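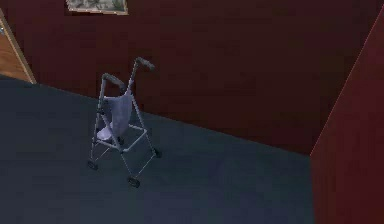
A wheeled walker in a simulated room.

Visit to the Prillside Dispatch Center

On 18 November 2024, members of the Skoltau Transportation Office visited the dispatch center in Prillside, where evening and late-night rides are arranged for residents of the district. The visit was hosted by Tariq Kiani, the center's operations manager, and lasted most of the afternoon.

The late-night ride program began in April with the aim of giving residents a dependable way home after bars and restaurants close. Trips are provided by Oddsson, a local taxi operator, under an agreement with the district. Riders pay a fixed fare and may book by telephone or through the Greltero booking system.

Mr. Kiani reported that the program had completed 2,435 trips by the end of its first six months. The fleet available to the program consists of 40 vehicles, all of which may also be called for daytime medical appointments. Drivers attend a safety course before their first night shift and repeat it each year.
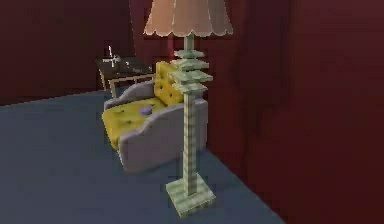 Dispatch Floor

Visitors observed the change from the day shift to the evening shift. Each dispatcher reviews open bookings, road closures and the list of drivers on duty before taking calls. Requests from riders who need extra time to board are marked in Greltero, and the driver receives a notice before accepting the trip.

Staff raised the matter of waiting times after midnight on weekends. Calls in that period tend to come from the same few streets, and drivers returning from the outer neighborhoods cannot always reach them promptly. Oddsson has proposed a marked pickup point near the Prillside bus station. The Office asked for a drawing of the site and a cost estimate.

Vehicle Yard

The group then walked to the yard, where the shift supervisor explained the inspection routine. Tires, lights, seat belts and door locks are checked before a vehicle leaves, and the results are entered in a paper log kept at the gate. The Office requested copies of the October entries, which the center agreed to send by mail.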